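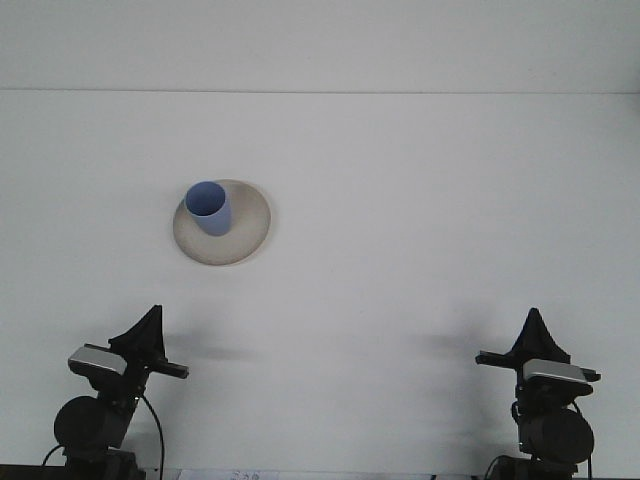 Blue straight-sided cup on a speckled beige plate.

Tableware FAQ: Cups and Plates

Answers to the questions most often sent to the Sternville workshop about the handleless cup and the shallow plate. Dimensions are nominal. Handmade pieces vary slightly within a batch.

Are the cup and plate sold as a set?

No. They are listed separately and can be ordered in any combination of colors. The plate was drawn up as a side plate and has no ring or well to locate a cup, so the cup can stand anywhere on the flat part of it. Customers who want a true saucer should look at the Plamstead range, where the saucer has a raised ring.

What size is the plate?

The side plate measures 20 cm across the rim. The center is slightly recessed, enough to hold crumbs or a thin sauce but not soup. We do not make a deeper version in this shape.

Why does the cup have no handle?

The shape was developed for stacking and for small shelves. A straight wall without a handle takes up less space and leaves no joint to crack. The drawback is heat. With a very hot drink, leave the top 2 cm unfilled and hold the cup near the rim, or let it stand for a few minutes. If you drink mostly tea straight from the kettle, the Chisholm mug has a handle and a thicker wall.

Can the cups be stacked?

Yes, up to three high on a level shelf. The foot of each cup sits just inside the rim of the one below. Do not stack them while damp – the trapped moisture can make them stick. If two cups do stick, stand the lower one in warm water for several minutes and turn the upper one gently. Do not pry them apart with a knife.

Are they dishwasher safe?

Both pieces are dishwasher safe on a normal cycle. Place cups on the upper rack, open end down, with a gap between them. Plates go in the lower rack. Most of the chips we see on returned pieces come from contact with other dishes during the wash.

Can I use them in the microwave?

Yes, for reheating. If a piece comes out much hotter than the food or drink in it, it has probably taken up water through a crack or a worn foot. Stop using it in the microwave and inspect it.

Can they go in the oven?

The plate can be warmed at up to 100 °C. Put it in the cold oven and let it heat up with the oven. The cup should not be used in an oven, and neither piece should be placed on a burner or under a broiler.

Is the speckle in the beige plate a defect?

No. The speckle belongs to the glaze and differs from plate to plate. Some are densely marked and some are nearly plain. We cannot match a particular pattern on request, but we can pick plates from the same firing if you mention this in the order notes.

My new blue cup is not the same shade as my old one. Why?

Blue shifts with its position in the kiln and with the glaze batch. It also looks grayer in cool daylight and more violet under some bulbs. Compare both cups under the same light before requesting an exchange. If the difference is still plain, send a photo of them side by side.

How do I remove gray marks from the plate?

Gray lines are usually metal left behind by cutlery. Rub them with a paste of baking soda and water on a soft cloth, then rinse. Steel wool will dull the glaze. Tea stains inside the cup respond to the same paste, left on for 12 minutes before wiping.

Will the plate scratch my table?

The foot is unglazed and sanded before packing, but it can still mark a soft or painted surface if dragged. Lift the plate to move it. Self-adhesive felt dots work well on plates used for display only, and must come off before washing.

What is the minimum order for cafes?

Trade orders start at 6 pieces of one shape and color. Mixed colors are possible from 12 pieces. Trade orders ship from the Hotberg store on Monday.

What if something arrives broken?

Keep the carton and the packing material, and photograph the damage before you unwrap the other pieces. Send the photos with your order number to Vernon Fortin in customer service. Replacements come from current stock. If the color is between firings, we will offer a refund or a place on the waiting list.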